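About Vakura

Home goods, tested before we say anything nice about them

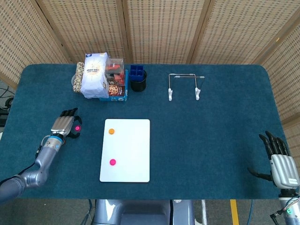

Who we are

Vakura is a small review shop run by Kwok-wai Yeh and Mei-kuen Man. We buy cleaning products, storage bins, paper goods and kitchen basics at full price and use them the way the package tells us to. Then we write down what we think. Most of the time we think the package was a little optimistic.

Kwok-wai spent years writing the copy on those packages, first at Markarov and then at Chou. He knows what "up to" means in front of a number, and he knows how a word like "gentle" gets past a meeting. Mei-kuen worked in returns at Bokier and read complaint forms all day. She trusts the forms more than she trusts Kwok-wai.

What we doubt

"New formula" is the big one. We have bought old and new versions of the same dish soap and could not tell them apart with the labels covered. "Family size" has no fixed meaning that we could find. "Natural" we gave up on. If a maker sends us a study, we read it, and then we ask who paid for it and how many homes were in it. One study we were sent in May had 2 homes in it.

We have doubts about reviews too, ours included. A tester who likes a smell will forgive a weak cleaner. So we put products into plain containers when we can, and a second person repeats the test. When the two of them disagree we print both opinions and leave it there.

How we make money

Readers pay for a yearly membership. We don't run ads, and we don't take free samples or a cut of sales. Plenty of sites say that and then have a "partners" page, so go ahead and look for ours. Our page of purchase receipts is open to members.

So far we have published 243 reviews. Of the claims we checked in them, the ones with a number attached did worst — especially anything promising 1,000 uses or 2,000 washes. We stopped early on several of those when the thing fell apart.

What we don't do

We don't give stars, and we don't name a "best overall." We have no lab and won't pretend to have one, so please don't ask us about germs.

If you think we got something wrong, write to Mei-kuen through the contact form. Tell her which product, when you bought it and what happened. Corrections go at the top of the review, with the old wording left in.

Page last changed January 23, 2018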